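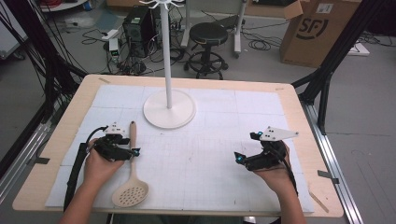

I have owned, at a conservative estimate, every way there is of storing a spatula. The jar by the stove, the drawer with the dividers, the magnetic strip that held knives and nothing else. My latest conviction is the utensil stand, the kind with a round flat base, a tall thin pole and hooked arms at the top, in white, so that it shows every splash. The beige skimmer lying on the board is the reason I gave in. It's the slotted one with rows of round holes in an oval head, and a handle too long for any drawer I've had since college.

Posted in May by the author of Drawer Full of Lids

If you have one of these long skimmers you know the problem. It goes into the drawer diagonally, it shifts, and the next time you want a teaspoon the drawer opens an inch and stops. Then you're in there with a butter knife, fishing. I have done this at 6 a.m. before coffee and said things to a piece of plastic that I would not say to a person.

My first stand was from Hatomance. It cost $49 and fell over if you hung the ladle on it before the potato masher. You had to load it like a small ship. I kept it for two years, mostly out of spite, and then it went to the thrift store in Plulladthorpe, where I assume it is tipping over for somebody else.

What I want from a stand now is modest. A base that stays put when I grab something off it in a hurry. Hooks far enough apart that the whisk doesn't come along for the ride. Enough height that the skimmer hangs clear of the counter and doesn't rest its head in whatever I spilled at lunch.

I've also made a rule, which I'm already bending. If it doesn't hang, it has to justify itself. The skimmer has a hole in my heart, if not always a place on a hook, and it stays, on account of dumplings. The second pasta fork goes. The avocado tool goes, and takes its little booklet with it. The melon baller is under review.

Next month, the lids. I've been putting off the lids.

Last updated: May
Contact | Copyright Drawer Full of Lids | Back to top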